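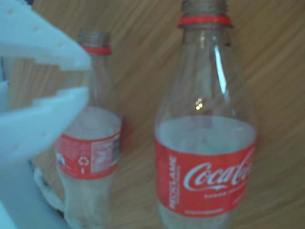 Fig. 1. Deux bouteilles de Coca-Cola vides, debout sur la table.

3. Préparer le carton de bouteilles

Dans la section précédente, on a choisi l'emplacement du coin tri Gemidberg (le mien est au fond du couloir, entre le porte-manteau et l'aspirateur). Maintenant on passe au remplissage ! Je fais ça sur la table du salon, il y a de la place et je ne me casse pas le dos.

Étape 1. Débarrassez la table et passez un coup d'éponge. Sur du bois, essorez-la bien et essuyez dans le sens des veines, sinon il reste des traces que je finis toujours par voir le soir, sous la lampe.
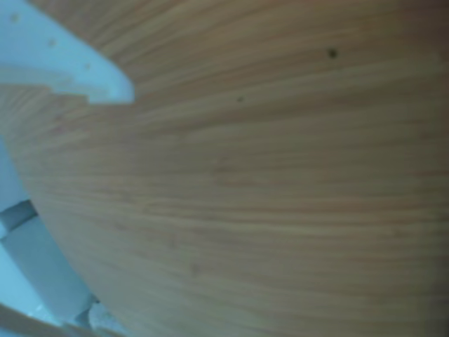

Photo : Fustport / guide Gemidberg

Étape 2. Videz les bouteilles jusqu'à la dernière goutte, rincez-les à l'eau froide et laissez-les égoutter la tête en bas. Un fond de soda oublié, et c'est tout le carton qui colle (j'ai donné, merci). L'étiquette peut rester en place.

Étape 3. Posez le carton ouvert à côté des bouteilles, côté droit si vous êtes droitier, et couchez les bouteilles sur la table pour comparer leur longueur avec celle du fond. 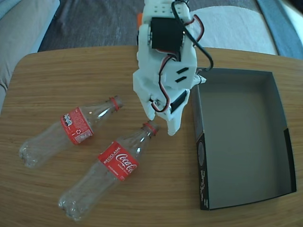 Étape 4. Rangez la première bouteille à plat dans le carton, le long d'une paroi, puis prenez la suivante. Je les mets tête-bêche, ça rentre beaucoup mieux.

Note : n'écrasez pas les bouteilles si votre point de collecte les reprend entières. Chez moi, la borne Cirketti refuse tout ce qui est aplati, alors que celle de Brophy accepte à peu près n'importe quoi. 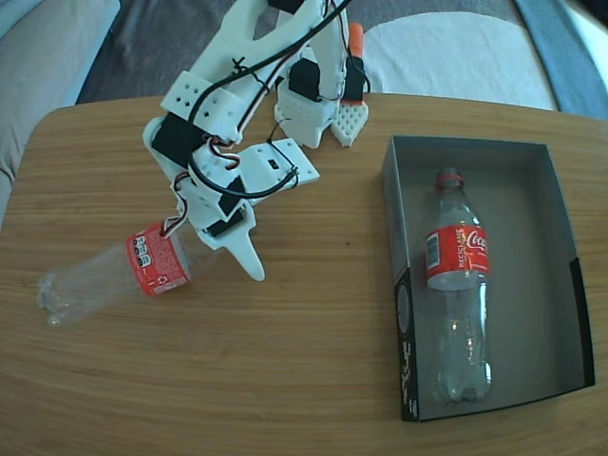 Une fois le fond couvert, je commence une deuxième couche et je m'arrête au ras du bord, parce qu'un carton qui déborde dans l'escalier, c'est une bouteille par marche.

Attention : ne rangez pas de verre dans le même carton, même un petit bocal. Et si le fond a pris l'humidité, changez de carton avant de le soulever.

Pour la fixation du carton sur l'étagère, voir la section 4.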